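Chapter 4
Small Containers and What We Ask of Them

In December Hanane Saber emptied the desk drawers of a lettings office in Brirkolcombe and laid the contents on the floor. She had expected stationery. She got 70 pens, 2 of which wrote, and a quantity of soy sauce. The staff, shown the evidence, asked for more drawers.

Most people treat clutter as a shortage of places to put things. This chapter takes the opposite view, and it begins with the humblest piece of equipment in the book, the open basket.

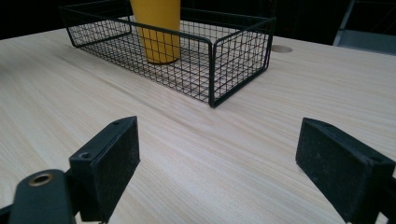
A wire mesh basket keeps very few secrets. Put a cup in it and everyone at the desk can see there is a cup in it, and may even wonder when the cup is leaving. A drawer is kinder to its owner -- far too kind, as Saber's pens suggest. We shall call this quality "openness", and it will come up again in Chapter 6, when we turn to cupboards and the lies they tell.

Before reading on, choose one container within reach. Write down what you believe it holds, then look. Keep both lists, however painful the comparison, as you will need them for the exercise at the end of Section 4.2.

4.1 The basket on the desk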